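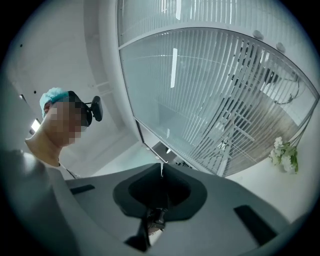
# Stimora 手持夹爪教学套件（社团版）

更新日期：2023年3月28日

Stimora 是给学校机器人社团、选修课和学生竞赛队用的手持夹爪套件。学生手握夹爪完成抓取、放置、翻转等动作，夹爪上的相机同步记录，数据可以直接用于课堂上的模仿学习练习。套件由 Oltow 设计和组装，课程部分由 Tetsuya Sugiyama 编写，Flynn Tipoki 负责竞赛队的技术支持。

社团版和标准版的夹爪本体相同，区别在于配件数量、软件授权和课程资料。已经有标准版的学校不必重新购买，可单独订购社团升级包，见文末。

## 适用对象

- 高中及大学低年级的机器人社团
- 每周一到两次课的选修课或课后班
- 参加 Cartwright 学生操作赛的队伍
- 需要自己采集数据的毕业设计小组

学生不需要有机械臂操作经验。会用命令行、能看懂简单的 Python 脚本就可以上手。没有编程基础的低年级学生可以只做采集和标注，训练部分由高年级同学完成，不少社团就是这样分组的。

## 包装内容

| 项目 | 数量 |
| --- | --- |
| 手持夹爪本体（浅灰色外壳） | 2 |
| 头戴设备安装座 | 2 |
| USB-C 数据线，带锁紧螺丝 | 2 |
| 备用指尖垫 | 4 对 |
| 标定板 | 1 |
| 一次性发帽 | 1 包 |
| 内六角扳手 | 1 |
| 课程手册（中文） | 1 |

头戴设备本身不含在套件内。安装座适配的型号列在课程手册附录二，购买前请先核对。电脑也需自备，要求见下。

## 主要参数

- 单只夹爪重量：590 克（不含线）
- 指尖最大开口：109 毫米
- 相机：鱼眼镜头，固定焦距
- 供电：由数据线供电，无内置电池
- 存储：写入所连电脑，夹爪内不保存数据
- 单次连续录制上限：300 秒，到时自动分段

夹爪可以左右手互换使用。手小的学生建议把握把后面的垫片拆掉一层，扳手在盒盖内侧。

## 电脑与软件

采集软件名为 Nuvmont，支持 Windows 和 Ubuntu。采集时对显卡没有要求，训练时建议使用独立显卡。社团版授权可安装在同一学校的任意电脑上，毕业学生带走的电脑需要先注销。

软件主要有四个页面：连接检查、标定、录制、回放。回放页可以剪掉开头和结尾，也可以给片段打标签。导出格式为 MP4 加一份 CSV，字段说明在手册第三章。导出前请确认文件夹路径里没有空格，目前版本遇到空格会报错，预计四月的更新中修复。

## 课程安排

手册按八次课编写，每次课九十分钟。

1. 认识夹爪，佩戴与连接
2. 标定和第一次录制
3. 单物体抓取：杯子、积木、毛巾
4. 双手配合：拧瓶盖、叠放餐盒
5. 检查数据，剔除坏片段
6. 训练一个小模型
7. 换物体、换桌面，再测一次
8. 小组展示

第三、四次课占用的时间通常比计划长。人数超过十二人的班级建议拆成两批轮流，一批录制，一批标注。第六次课的训练最好在前一天晚上先跑一遍，学校电脑的驱动版本差别很大。

## 佩戴与使用注意

- 头戴设备由多名学生共用时，每人先戴发帽再戴设备。发帽用后即弃。
- 绑带调到低头时不滑动即可，不要勒紧。
- 长发束在脑后，项链和挂绳收进衣领，避免与数据线缠绕。
- 站立操作前先看清脚下的线，线应从身体外侧走。
- 手指不要伸入夹爪中间的开口。清洁前先拔线。
- 镜头只能用镜头布擦，不要用酒精。
- 头晕或眼睛不舒服，马上摘下休息，当天不再佩戴。

录制会拍到同学时，应事先征得同意。Nuvmont 的导出页有人脸马赛克选项，默认打开。给校外提交数据时不要关闭。

## 竞赛使用

Cartwright 学生操作赛允许使用本套件采集训练数据。外壳可以贴队标，但不能遮住两侧的黑色区域，也不能打磨或钻孔，否则检录时会被要求更换。指尖垫可以自制，材料和厚度须在报名表里写明。

竞赛队的技术问题请在报名后发邮件给 Flynn Tipoki，邮件里附上软件版本号和日志文件。只有截图一般查不出原因。

## 常见问题

**可以只买一只夹爪吗？**
可以，但第四次课的双手练习做不了。手册里有单手替代任务。

**没有头戴设备能不能录？**
能。软件会只记录夹爪相机，回放页少一个画面，其余功能不变。

**指尖垫多久换一次？**
表面发亮或者边角翘起就换。社团使用一般一学期换一次。

**能借用吗？**
学校可申请试用两周，运费由学校承担。试用机不含发帽和课程手册，手册提供电子版。

## 订购与保修

社团版按学校下单，需提供指导教师姓名和学校邮箱。保修期一年，从签收日起算。跌落造成的外壳开裂不在保修范围内，可付费更换外壳，夹爪不用整只寄回，只寄上半部分。

社团升级包包含安装座、发帽、课程手册和社团版授权，不含夹爪。下单时请填写原标准版的序列号，序列号在握把底部。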